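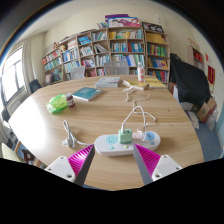

Shih-chieh Ng writes that the catalogue sync still stops at record 1242, on both tablets, and that the update installed on Tuesday made no difference.

Ticket 2446
Product: Corari Catalogue, tablet edition
Site: Visdale Local History Library
Status: Resolved, fix pending in next release
Priority: Normal

Original report
Sync from the library server to the tablets starts normally, the bar moves to nearly half, then nothing. After 12 minutes the app shows "Connection lost, try again". Trying again starts from the first record and stops in the same place. Searching works for everything up to record 1242. Anything after that is missing. Staff are using the paper index for the later parish registers.

Support, first response
Please confirm the following:
Is the tablet on mains power during the sync? Corari pauses large transfers when the battery saver comes on.
Is the tablet on the staff network or the public one?
Does the desktop edition show the full catalogue?

Customer reply
Mains power, yes, plugged in for the whole of each attempt. Battery saver is off in settings. Staff network. Desktop shows everything and can open records past 1242 without trouble. Log sent separately.

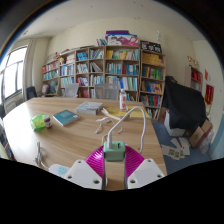 Attachment 2: charger and cable

Support, second response
Thank you. Power is ruled out. The log shows no drop in the network connection. The server sends record 1243, the tablet receives it and does not answer. The "Connection lost" message is misleading here, as it appears whenever the tablet fails to answer for 12 minutes, whatever the cause.

Steps requested:
1. On the desktop, open record 1243 and copy the text of every field into a reply.
2. Do not edit or delete the record yet.
3. Clear the local copy on one tablet only. Leave the other as it is so the two can be compared.

Customer reply
Record 1243 is a bound volume of rate books from the Hsiao bequest. Title, date range and shelf mark look ordinary. The notes field is long. It was pasted in from a Stokau export when the old system was shut down in June. There is a gap in the middle of the notes where the cursor takes two presses of the arrow key to move one space. Cleared one tablet as asked, same result on both.

Support, third response
The gap is a null character. The desktop edition skips it. The tablet edition treats it as the end of the field, then waits for a field marker that has already gone past. Reproduced here with a test catalogue containing a single record.

Workaround:
1. Back up the catalogue from the desktop (File, Save Copy).
2. Open record 1243, delete the notes text on both sides of the gap as far as the nearest full words, and retype those words.
3. Save, close the record, and run Check Catalogue from the Tools menu.
4. Start the sync on one tablet. If it stops again, send the number of the last record received.

Customer reply
It went past 1243 and stopped further on, at another record from the same bequest. Same double press of the arrow key in the notes. Corrected that as well and the sync finished. Second tablet done afterwards, also complete. Is there a way to find these without syncing? Other Stokau exports are waiting to be loaded.

Support, fourth response
Before loading a Stokau export, tick "Clean text on import" in the import window. It is off by default. It removes null characters and leaves accents and line breaks alone. It has no effect on records already in the catalogue, so those still need the manual correction above.

Fault passed to development in two parts: the tablet edition should skip null characters as the desktop does, and the time-out message should give the number of the last record received.

Ticket will close automatically unless a further reply is received.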